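Sink to dishwasher demos, how many before you train?

rilex42
I'm teleoperating a two-armed setup through one chore: plate out of the drainer in the sink, into the dishwasher. I have 1470 episodes saved and the policy still fumbles the handoff. My gut says keep recording, but my wrists disagree lol

meltik
More of the same won't help. Are you starting from the same pose every time?

rilex42
Pretty much, yeah. Two plates in the rack, left arm over the basin, go. I move the plates a little between takes, but I'm lazy about it by take 30 or so. 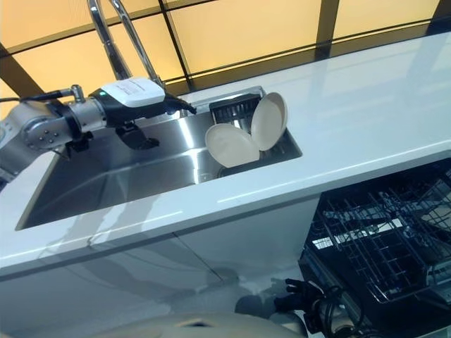

The other thing is my bad grabs. I've been deleting every episode where I miss the rim and have to try again – should I be keeping those?

Ekaette Osagie
Keep them!! If it only ever sees clean grabs it has no clue what to do after a miss. I added 42 recovery takes to mine and it helped more than the previous month of recording.

gravetti_j
Disagree. I kept my sloppy ones and got a policy that hovers and pokes at the rim forever. Record recoveries on purpose, sure, but toss the accidental ones.

rilex42
OK, trying 4 batches tonight with mixed starts. Will post the loss curves.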